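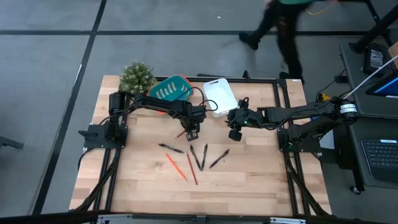
I wrote my first real letter in years this October, and it took me most of a Sunday. I sat down after breakfast thinking I would dash off a page to my old neighbor Meifang Cheng, who moved to the coast when her knees gave up on our stairs, and by the time I had something I was willing to put in an envelope it was getting dark and I had eaten lunch standing up.

I should back up. Meifang and I lived across the landing from each other for 16 years. We were never the kind of friends who sat down and had deep talks. We were door friends. She would knock to hand me half a cabbage, I would knock to ask if her water was off too, and somehow an hour would go by with both of us leaning on the doorframes. When she left I promised to call, and I did call, and it was awful. She hates the phone. She shouts into it and then hangs up the second there is a pause, as if pauses cost extra.

Then a card came from her. Four sentences (one of them about the price of fish) and I must have read it ten times. I could hear her so clearly! It went up on the fridge and I started feeling guilty every time I got the milk out, and that is how I ended up at the table with a pad of paper and no idea how to begin.

What I wrote with

I have a silly number of pens for someone who types all day. Most of them came home with me from offices and waiting rooms, and about half of them are dead, which I only learned by trying them one after another on the back of the gas bill. I started in ballpoint and my hand cramped up by the second paragraph. I switched to a felt marker, and that went straight through the paper and left a row of dots on the next sheet.

In the end I went with a plain pencil. I know, I know, you're supposed to write letters in ink. My grandmother would have had something to say. But a pencil is so forgiving. It doesn't skip, it doesn't blot, and when you write "I hope your knees are better" and then remember that she can't stand being asked about her knees, you can rub it out and ask about the cat.
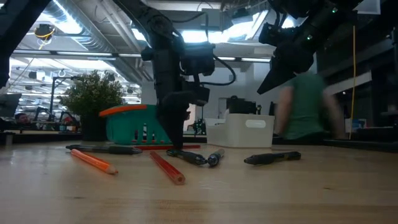
What to say when nothing has happened

My trouble was that I kept waiting for news. I thought a letter had to have news in it, a wedding or a broken arm, and all I had was a quiet fall and a new kettle. I wrote about the kettle. Then I wrote about the young man who moved into her old place, Zhenhua Yin, who is very polite and plays the same three songs on the keyboard every evening and is getting noticeably better at the second one. Then I wrote about the light on the landing, which has been flickering since August, and how I've stopped seeing it unless I have company.

And once I'd got going I couldn't stop. I told her about the bakery changing hands, and the new owner, Hacer Aydoğan, who makes a sesame ring so good that I've had to start walking home the other way. I told her about my sister's dog. I drew a small picture of the dog, then wrote underneath that it was a dog, to be on the safe side.

It came to five pages. I was a bit embarrassed by that, and I did think about trimming it, but she has a long bus ride to her physical therapy and I pictured her reading it on the bus.

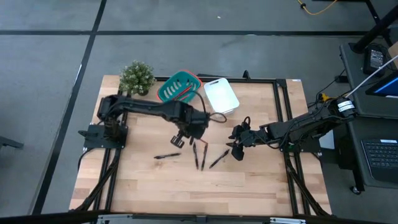 My friend Jui-lin Fang, who has kept up letters with her cousins her whole life, laughed at me when I told her it had taken a day. She writes hers in bits. There's always one on the go on her kitchen counter and she adds a few lines while the rice cooks, with no date and no greeting, so you get a jump from last week's cold to this morning's argument about parking, all in one paragraph. When it's full she mails it. She says if she waited until she had time to write a proper letter her cousins would think she was dead.

I've been trying it her way since. There's a sheet on my counter right now with a ring of coffee on one corner, and I've put down a bit about the kettle (it has started to whistle at a strange pitch) and a recipe I want Meifang to argue with me about. She has firm opinions on how much ginger belongs in a soup, and I have put down a number I know is wrong.

The paper matters less than I expected. I bought a nice box of cream sheets, got so nervous about spoiling them that I wrote on the cheap pad anyway, and the cream ones are still in the drawer. I'm saving them, I suppose — for what, I couldn't tell you. Stamps are another story. I had a few left from years ago with no idea whether they were still good, so I walked over to the post office and stood in line behind a man mailing a lampshade, and came home with a book of the ones with birds on them.

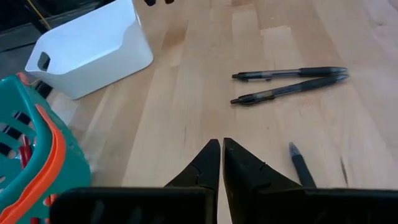 The other thing I had forgotten is the waiting, and how nice it is. With a text I know in a minute whether somebody has seen it, and then I start wondering why they haven't answered. With a letter there's just a long comfortable stretch where it might be in a truck, or on her mat, or under the cat. I went nine days without hearing anything and enjoyed nearly all of them.

Her answer came on a wet afternoon. Two whole pages this time, in green ink, very slanted. She wants to know which three songs Zhenhua plays. She says the dog looks like a loaf of bread. She did not mention her knees, and she wants the sesame rings mailed to her, which I don't think can be done, but I'm going to go in and ask Hacer about it tomorrow.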